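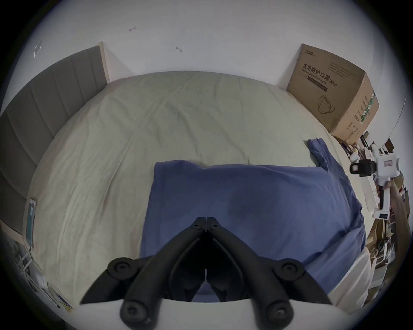
Search this guide Go Clear

Section 2: Working out what to buy

I've set up two of these Grevanura stations now, so here's the order I'd do things in if I was starting over with an empty cart.

1. Write down the job first. Ours is cloth on a bed – folding, straightening, pulling corners – and that decides nearly everything else.

2. Price the grippers as a pair. A single Rana hand unit was $1,019 when we ordered and the second one came a bit cheaper in the bundle, but you'll want both from day one. One hand can't do much with a shirt!

3. Add the finger and pivot spares kit ($372). Order it with the grippers so you only pay freight once.

Note: Trarnard quotes leave out tax and freight. Ask for the landed price in writing.
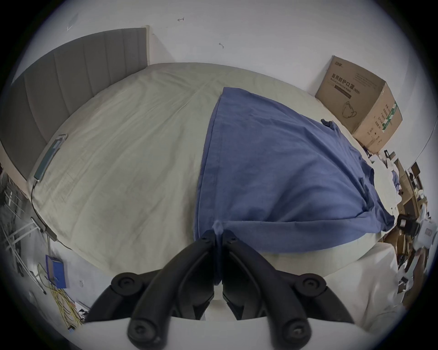
A reader in Trurkville wrote in to say the spares kit can wait, and that they'd put the money into a second set of batteries and a decent charger instead. Fair enough if you run short sessions. I'd still get the kit, but go halves with another group if you can.

4. Leave room for storage. The recordings fill drives faster than you'd think, and we ended up spending $1,289 on ours after trying to get by with the old ones.

Caution: don't buy drives before you've done a trial day and checked the file sizes. I guessed, and I guessed badly.
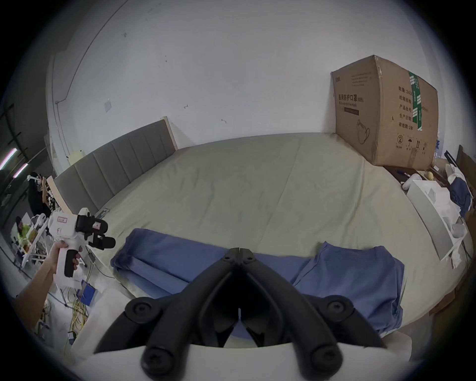

Small stuff is where my first budget fell over. Leads, adapters, labels, hooks, power boards – some $20 here and there, and it all adds up by Thursday. Cable covers belong on that list too. With yellow cables tangled on the floor by the bed like ours, you'll want a few metres of cover and a bag of ties, so measure from the wall to the bed before you order.

5. Put a label on each gripper when you unpack it and copy the same name into your equipment list.

6. Keep a bit aside for bedding and clothes. Op shops are fine for this.

Related sections
Charging and storing your grippers
Planning a trial day
Spares and returns

Contact us | Copyright Grevanura | Back to top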